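Speaker notes: Chairs and floors in shared rooms
Talk for the Kinsella evening, Idrisa Lukumay
Slides 1 and 2 stay on the screen while people sit down. Start when the door is closed.

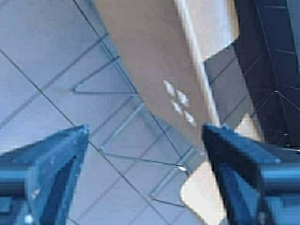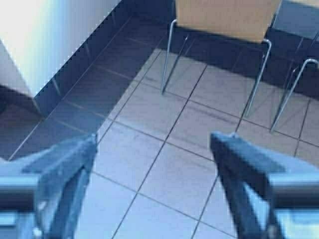 The tiled floor, two views

Page last changed: January, 4:41 pm

Slide 1. Good evening, and thank you for coming. My name is Idrisa Lukumay and I look after the furniture in the reading rooms at Kestthorpe. Tonight I will speak about a small subject, the place where furniture meets the floor.

Please look first at the wooden panel with the four little white diamonds. I like this detail very much. Under the panel are thin metal rods, bent, resting on the tiles. (Let them look. Do not read my notes aloud here.)

Slide 2. Now the floor. Large pale tiles, with dark blue tiles as a border. Ask the room: who has a floor like this at home? Then ask what they put under their chairs. Wait for answers, people are shy at the beginning.

On the pale tiles there are several faint scuffs. I do not know what made these ones, so I must not say it was a chair. In our own rooms I do know, because I have watched people pull the chairs without lifting them.

Slide 3. Our numbers. We have 280 chairs at Kestthorpe. Last year we put new felt under 266 of them. The others went to Plurkidby for repair and came back too late. Somebody will ask about the price, the answer is on slide 6.

Slide 4. Felt or plastic caps. On thin metal rods the flat felt falls off very soon. The clip-on caps from Prornetti stay better, but they collect sand, and the sand scratches. Show the old cap and pass it around. Get it back!

Slide 5. Cleaning. Warm water, a soft cloth, very little soap. Sweep first. For dark glossy tiles I dry with a second cloth, otherwise the drops leave marks. Grout lines with an old toothbrush, twice in a year.

Slide 6. Cost: 1149 for everything, caps and felt and the glue. If there is time, tell about the glue which did not dry. If it is after 8:30, skip it and go to questions.

Leave the lists on the table near the coffee.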